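Home > Newsletter > Winter issue > Kennel news

Kennel news, Whippets

Puppy update and the winter list
5 December 2019

14 shares | 6 comments

Quick one this time, sorry. Pups on the ground, phone going all day and the newsletter was meant to be out in November. So in no particular order.

The litter. Born at last, a bit early, all at night of course. Mum is fine and eating like a horse. Brindles mostly, one blue fawn with a white bib, and a very loud parti-colour who has been first at the milk bar since the first hour. Smallest is a brindle bitch, slow starter, topped up with the bottle for the first few nights. On the kitchen scales at two weeks she was 790 grams, so we have stopped worrying. Well, stopped weighing her twice a day anyway.

Eyes open on all of them now. Ears still shut on a couple I think, or they are just ignoring the hoover already. First worming done, next one in the diary. Nails trimmed, mum's tummy very grateful.

Sire is the Güneş dog a lot of you met at the Jokley open show. Lovely sound mover, nice long neck, daft as a brush at home. We drove a long way for that mating and sat in a lay-by for two hours on the way back with a flask and a bitch who wanted to be anywhere else. Worth it. Hearts listened to on both parents and eyes tested, copies of the paperwork are in the folder in the hall, please do ask to see them when you come. We would rather you asked.

Names. Kennel names will all start with Drondel as usual, pet names are up to you. Please don't change your mind four times before the forms go off, it happened last litter and the registration people were very nice about it but still.

The list. It's full for bitches. There may be one dog pup not spoken for, we won't know until we have decided what we are keeping, and we can't decide that until they are up on their feet properly and moving about. Eight weeks at the earliest. So if you are on the list and have been told "maybe", it is still maybe. Ringing won't speed it up — emailing is better, we read them in the evening once the pups are settled.

If you are new to us and want to go on the list for the next one, fill in the form and tell us about your garden, your hours and any other animals. Cats are fine. Small furries take more thought, these are sighthounds and they will look. Six foot fence is best, five foot we will talk about. Hedges are not fences.

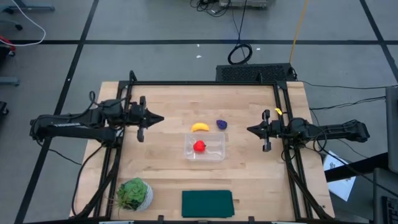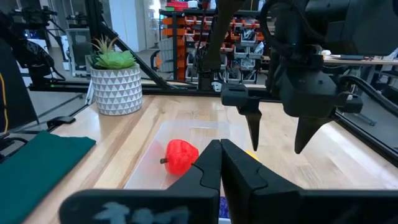
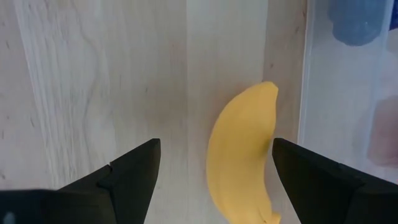
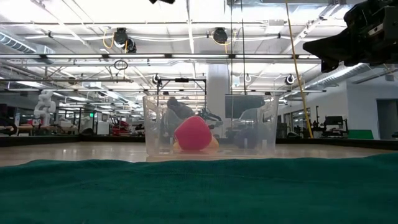 Can we bring our own dog when we come to see the puppies?

Please leave him at home for the first visits. The pups have no jabs yet and their mum is not keen on strange dogs near the box. Once they are vaccinated we can arrange for the dogs to meet outside in the paddock, on leads, one at a time.

Same goes for shoes by the way. Shoes off at the back door, hands washed, and if you have been to another kennel or a show that day please tell us and we will pick another day.

Visits start at four weeks, not before. An hour at most, the pups get overtired and then they scream. Children very welcome if they will sit on the floor. No picking up from standing height, whippet pups are like soap.

Food. All on Fekitz puppy, soaked, once they start weaning. You will go home with a bag big enough for the first couple of weeks plus the diet sheet. Don't swap food the day you get home, however much the pet shop tells you to. Upset tummies in a new house at two in the morning, no thank you. If you do want to change, do it bit by bit over ten days and start after they've settled in.

Coats and beds. Every year someone asks. They do need a jumper in this weather, even for the garden, and they do need something soft to lie on as there is no padding on a whippet at all. Buy the bed a size up. Don't spend a lot on the first one becuase it will be chewed.

Chips. Bit of a muddle at the vets with the last litter, two numbers written in the wrong way round on the sheet. If your puppy's chip ends in 2834 or 3003 please get it scanned next time you are in and check it against your certificate. We've already been in touch with both homes but one email bounced, so if that's you, get in touch. The database only takes a few minutes to put right, it just has to come from the registered keeper.

While on that — if you have moved house since you had a puppy from us, have you changed your address on the chip? Please do. One of ours slipped a collar on firework night and was home by breakfast, purely down to the phone number being right. House collars with a tag for all of them, and a proper martingale for walks, the pups you see in narrow flat collars are an accident waiting to happen.

Shows. Three of ours out at Jokley last month. A second in a big puppy class, a fourth in limit, and the old lady took best veteran and then lay down for her photo and wouldn't get up. Very proud. Judge liked her front. Critique not out yet, will put it on the site when it is. No more shows for us now untill spring as we can't leave the litter.

The reunion walk. Going ahead again in the new year, same woods, same car park, date to follow once we've checked nobody has booked the village hall for the tea afterwards. Muzzles for the ones who like to shout at squirrels, coats for everybody. Bring cake if you can. Last year was mostly sausage rolls and the dogs got most of those.

Retired girl looking for a sofa. Five years old, spayed, clean in the house, used to other whippets so would prefer company. Walks nicely, steals butter. Not listed anywhere else, we want her to go to somebody who already knows us or knows the breed. Email first please.

Right, box to clean out. More pictures of the pups on their page when they hold still.

Posted in: Kennel news, Litters, Puppy owners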